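Wednesday, September 22, 2021

Thread on how we keep the Clusex pair running. Two hand-held grippers, a camera on each, one logging box under the table. Most of this is cleaning and cable management. 1/

Starting point: the pair came back from the Virar office with the right-hand tool closing 2 mm short. It had passed its check there. Different table, different person, same jig. So the jig was the first thing I looked at.

The jig is a stepped aluminium block. You close the fingers on each step and Rukotau writes down the opening it thinks it sees. If the block has a burr on it, every reading from that step is off and the fit still looks fine. Ours had a burr on the 30 mm step. Stoned it flat, rechecked with calipers.

With a clean block the right-hand tool was still short, by less. The remainder was in the finger carriage. Two screws per finger on this version, small heads, soft. They go in with a hand driver and stay in if you use a drop of the low-strength threadlock. One of ours had been put back dry.

Do not use the medium threadlock. We did that in February and drilled one out.

Order of work for a finger swap, as it stands now:
Power off at the box.
Unclip the camera lead at the tool end.
Two screws out, finger off, wipe the seat.
New finger on, screws to contact, close on the 40 mm step, then tighten.
Camera lead back on, power up, run the jig.

Tightening with the fingers closed on the block matters more than the torque figure does. Tighten them open and the finger settles at a slight angle. You will see it as a wedge of light between the tips when you close on something flat.

Finger faces: wipe with isopropyl on a lint-free cloth at the start of a shift and again after anything oily. No acetone near the yellow parts. It clouds them, and the tracking relies on the colour staying even.

On that subject, the wrist camera finds the opening from the finger ends. Anything that changes how they look to the camera changes the number. Scuffs, tape residue, a thumbprint. We had a week of noisy width readings that came down to label glue.

Camera mount. Check for play by holding the body and pushing the camera sideways with one finger, gently. Any click means the mount screw wants a quarter turn. After that you redo the extrinsics, no exceptions. I know it is only a quarter turn.

Exposure is fixed, not auto. Our room has large windows down one side, and on auto the picture pumps every time the tool swings towards them. Set it on the table you will be using, with the blinds as they will be. White tabletops need a stop less than you expect.

Next, the table check. Before a shift we do a short run with soft packaging, one item per tool. Crinkly plastic is a good worst case: it throws highlights, it changes shape, and the fingers often stop on a fold before they reach whatever is inside.

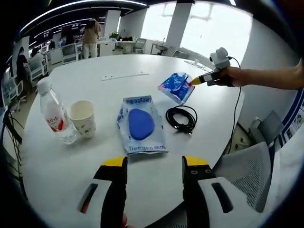
Packet up in one tool, bagged blue pad in front of the other. Camera lead runs down from the camera towards the floor.

The cable is where most of our faults come from. Thin USB lead, plenty of bending, always at the same two centimetres behind the camera. We log lead changes by number of picks. The last one on the right-hand tool failed at 3,768. The one before that lasted 987.

The short-lived one had been routed over the forearm. It looks tidier. It also puts a twist in the lead every time you turn your wrist. Let it drop straight from the camera and take up the slack lower down — a hook-and-loop tie on the table leg does the job.

Symptom list for a failing lead, in the order they tend to arrive:
Single dropped frames on fast wrist turns.
Rukotau shows amber on that tool, then clears itself.
Camera re-enumerates and comes back with default exposure.
Nothing at all.

The third is the nasty one. The session carries on and looks healthy, but your fixed exposure has gone. We now read the exposure back at the start of every recording and stop if it doesn't match the stored value. Small script, ten lines.

Springs and triggers. The trigger return on the left-hand tool got slow over the summer. Dust in the slide, no wear that I could measure. Blew it out, one wipe of dry PTFE, no oil. Oil holds the dust and you are back there in a fortnight.

Spares kept in the drawer: two finger sets, four leads, one camera, one trigger spring, a bag of the small screws, the jig block in its own box. The block goes back in the box every time. See the second post for what happens otherwise.

Clock sync. Both tools are stamped by the box, so drift between them should be nil. It was one frame out after a hub swap. Tap the tips of the two grippers together three times at the start of a recording and you can line them up by eye if you ever have to.

Someone will ask about the replacement fingers from Hosseinzadeh. We have one set on trial on the left-hand tool. Fit is good, screw holes line up, surface is slightly grippier on film. No view on wear yet, they have not been on long enough.

Current state: right-hand tool is inside 0.2 mm on every step of the block. Left-hand tool is inside 0.3, with the trial fingers. Both mounts solid, both leads new.

Still open: the amber flag on the left-hand tool twice yesterday, with a new lead on it. I suspect the port on the hub. Moving it to the other side of the box tonight and leaving both cameras streaming until morning. Will add the result under this post.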